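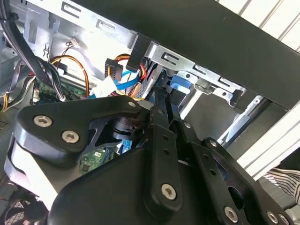
Þórarinn Dalsgaard wrote to ask whether the Kodlow cable tie strip can be opened and closed again after a year or two in a warm case, or if it goes brittle like the clear nylon ties he had been cutting off. It can be reopened. The strip is woven, with a hook side and a loop side, and there is no plastic tooth to snap. Lint is the usual trouble. Pick it out of the hook side with a stiff brush and the strip will hold again.

Kodlow Cable Tie Strip, Roll
Sold by: Uvau Workshop Supply, Kotville
Item no. 292
Color: black
Width: 11 mm
In stock

Kodlow strip comes as one continuous roll. You cut off what you need with ordinary scissors, wrap it around the bundle and press it onto itself. There is no buckle and no head, so the finished tie lies flat against a side panel and won't stop the panel from sliding shut.

We sell most of it to people who build or repair desktop computers, and the rest to music shops and sewing rooms.

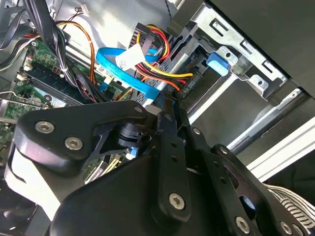 For a bundle of power supply leads, cut a piece long enough to go around twice. One turn will hold, but it tends to creep when the leads are stiff. Thin front panel wires need only one turn. Don't pull it tight on flat data cables - snug is enough, and a hard crease near the connector can damage them.

Cut ends can fray a little over time. If that bothers you, trim the corners round before you wrap. Do not melt the ends with a lighter. The hooks clump together and that part of the strip stops gripping.

What comes in the bag
One roll on a cardboard core
3 paper labels for marking bundles

The old dispenser box was dropped in March. Rolls now ship in a plain bag, and the strip itself has not changed. If you still have the box, new rolls fit it.

Bulk orders
Shops can order by the carton. Orders of 600 rolls or more ship directly from the warehouse and take longer, so please call first. Mixed cartons with the Schnyder adhesive mounts are fine as long as each item is a full inner pack.

Goes with
Schnyder adhesive mounts, small. The slot takes this strip without trimming. Wipe the metal with alcohol and let it dry before sticking a mount down, then leave it overnight before you hang any weight on it.

Returns
Unopened rolls can come back within the normal return period. Cut rolls can't, unless the strip is faulty. Send us a short piece of it with your order number and we will replace the roll.

Page last updated Tue 21 October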